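Inventory

The house on Grovine Lane had been rented furnished for most of its life, and the agency kept a binder for it. Joscha Grube was sent to check the binder against the contents. He arrived at nine in the morning in March with a clipboard, a tape measure and a key that needed to be lifted slightly in the lock before it would turn.

The binder ran to 269 lines. Each line had an item, a room, a condition and a set of initials. The conditions were given as G, F or P, for good, fair and poor. An earlier hand had added a fourth letter, K, without a key. It appeared against the hall clock, the second-best kettle, one pillow and the view from the landing. Grube had asked at the office about K. The office had told him to carry it over.

He began in the hall. Coat stand, one, F. Umbrella stand, one, G. Hall clock, one, K. The clock was running and showed the correct time. He wrote K.

The front room took an hour. The sofa was listed as seating three and he measured it at 63 inches between the arms, which would seat two adults and a coat. He noted the measurement in the margin. The carpet had a worn track from the door to the window and a second, fainter track from the window to a place on the wall where there was no furniture. He checked the binder. Line 41 said "Bureau, oak, F," with a line through it, and the initials beside the line were P.G. His mother's initials were P.G. So were those of a great many people.

He did the stairs, the landing and the two bedrooms. On the landing he stopped for the view. It was of the backs of the houses on Gidine Street, a water tower, and a strip of field. Nothing about it seemed to call for a letter. He wrote K and went down to the kitchen.

The kitchen was the reason for the visit. The last tenant, a Mr. Panagiotou, had left at short notice and had written to the agency afterward. The letter was clipped inside the binder's back cover. It was typed, and it dealt with the following points. The rent was paid to the end of the month. The drain had been cleared twice. The tenant had left some things on the table and wished them to be entered on the list under the kitchen, permanently, in the order in which he gave them. He did not want them forwarded.

Grube read the letter standing up. Then he sat down and read it again, because the agency's rule was that a tenant's goods were disposed of after 4 weeks and an agency's goods were not. There was no procedure for goods that passed from one to the other by request. He turned to the form for additions. It asked for the item, the room, the condition and the initials, and it did not ask why.

The letter's order was toolbox, glove, bag, basket.

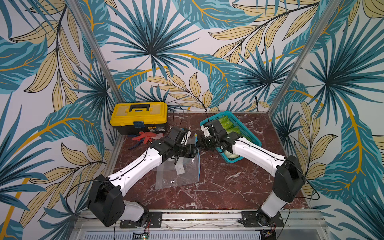
He took the toolbox first. Toolbox, yellow plastic, black handle, one. He wrote G. The rule for containers was that they were listed closed, so he left the latch alone.

The glove was harder. It was red and bunched up on itself, and he could not be certain that it was a glove without straightening it, and straightening it would alter its condition. The letter called it a glove. He wrote "Glove, red, one, per tenant" and put F.

The bag was clear plastic with a blue seal. He considered whether a bag was an item at all. The binder was no help. It listed a drawer of string as one line and a box of 12 corks as a dozen. He entered the bag as one, F, on account of the creasing.

That left the basket. It was teal, with a grid of small holes in the sides, and there were green leaves in it. Food was not inventory. The manual was clear on this, on the same page as pets. He entered the basket and left a blank where the contents would go. Then he looked at the blank for some time.

The leaves were bright green. The letter was dated three weeks earlier, and the agency held the only key.

He checked the lock on the back door. It was bolted from the inside, top and bottom. He checked the window over the sink, which had been painted shut by someone with a wide brush and no patience. He returned to the table and compared the leaves with the entry for them, and there was no entry.

At around noon the clock in the hall struck. It struck the right number. Grube went out to look at it and saw a maker's plate he had not noticed before, low on the case, with the name Somby and the date 1815. Under the plate, in pencil, was the letter K. He put his thumb on it. The pencil came off on his skin, soft and gray, as fresh pencil does.

He went back to the kitchen and sat down at the table with the form. He wrote "Leaves, green, in basket." Under room he wrote kitchen. Under condition he wrote K, and he found that he had made the letter exactly as the earlier hand had made it, with the short leg turned up at the end.

He initialed the line, J.G., and turned the page to start on the cupboards.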